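Student Project Report
Petitions and Replies: How One Town Council Answers Its Residents
Odair Frota
29/09/2023

Aim

The project asked what happens to a petition after it is handed to the town council in Clamham. I wanted to know if the council keeps a record of each petition, who writes the reply, and how long the reply takes.

Method

I picked four petitions from the council's public register. I then sent a written records request for each one, asking for the date received, the department it went to, and any decision made. I also spoke with two people who had collected signatures.

Results

The largest petition had 2,000 signatures and asked the council to keep the bus link to Lalport. It was answered in six weeks with a letter from the transport office. The petition on library hours got a short reply that only confirmed receipt. For the other two, the clerk's office wrote that it held no record of any action taken. One of these was on street lighting and the other on rents at the Pimentel market.

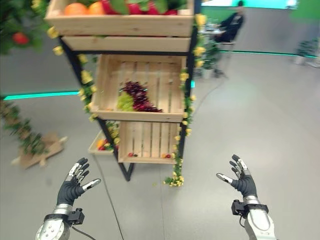 The market petition was the hardest to trace. It asked the council to freeze the rent for small stalls and to publish how the rent is set. Rent is charged by floor space, so sellers prefer to build upward, and a stand with tilted crates at different heights, like the one with oranges in its top crate, takes up less floor than a flat table. The signers wanted this rule explained in writing. The register shows the petition as received in December, with no department named.

Limits

Four petitions is a small sample. I did not get an interview with the clerk, and I had no access to internal email. A follow-up could compare Clamham with Niment, where replies are posted online.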